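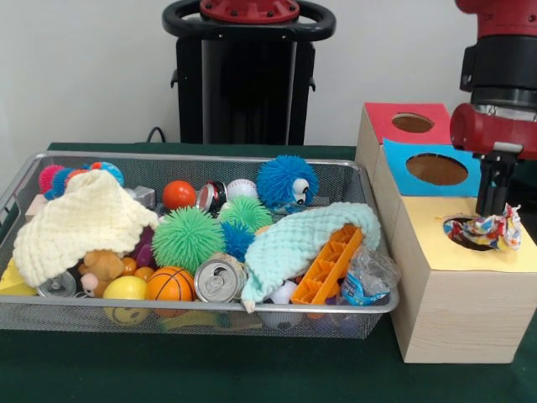 Reading time: 3 min

Subject: Re: [cell-practice] Draft 2 of the mixed-bin sorting rules, sections on release and soft items

On Saturday Ravindra Dixit wrote:

> I have read the draft through and have two objections.
>
> First, the release rule. The draft says the gripper opens "at the box." That can mean over the box, inside the hole, or touching the top. At Derkeck we had all three readings from three operators in one shift, and the logs could not be compared afterward. Please pick one.
>
> Second, soft items. The draft treats cloth the same as a ball or a can. A can has one outline. A cloth has whatever outline the last grasp left it with, and it hangs below the fingers. I would like a separate rule or a note saying soft items are out of scope.
>
> Ravindra

Ravindra, all,

Both points accepted. Soft items stay in scope. A bin with the cloth taken out is a much easier bin, and the Tangen group has already said they will not use a rule set that covers rigid objects only. Proposed text follows.

4.1 Release point. The gripper opens with the fingertips above the plane of the box top and inside the outline of the hole when seen from directly overhead. Fingertips do not enter the hole. Contact with the box top at any time before release is logged as a contact event, even if the item goes in.

4.2 Soft items. For fabric, bags and anything else that changes shape in the grasp, the arm pauses over the hole before opening. The operator or the checker confirms that the hanging part is over the hole. If part of the item rests on the paper top after release, the trial is logged as partial. Do not push it in with the closed fingers. That was common practice at Jendville until March and it tore the tops.

4.3 Covered items. Where a cloth lies over other objects in the basket, the cloth is a pickable item like any other. An object under it counts as available only when enough of it shows for the checker to name it. Lifting a cloth and returning it to the basket to expose something else is allowed, but is logged as a rearrangement and does not count as a pick.

4.4 Rim. Fringes, straps and loose ends may hang over the basket rim at the start of a trial. They are not tucked in. Several sites have been tidying the basket before starting, and this needs to stop. The starting fill is left as packed.

4.5 Box tops. Each box has a top of a different color. Hole shape and size may differ between boxes and are recorded once per setup. A torn or lifted top is replaced before the next trial, not taped.

4.6 Speed. Within reach of the basket rim or a box top, arm speed is limited to up to 70 percent of the setting used for free travel. Cempaka Chin asked for a lower limit for wire baskets. I have left it out until we have her contact logs — if they support it, it goes in the next draft.

On Ravindra's side question about cables: routing is covered in section 2 and has not changed. The cable goes behind the table and stays clear of the work surface through the full range of motion. Check this with the arm at full reach as well as at home position.

Still open: whether a clear bag with something inside it is one item or two. Clasgate counts one. Fergal Coughlan counts two if the contents come out during transfer. I lean toward one, with a note in the log if it opens. Please reply on the list so the reasoning is kept with the thread.

Jirayu Sukprasert has the edit lock on section 5, so send changes to that part to him directly.

Daranee Wongsuwan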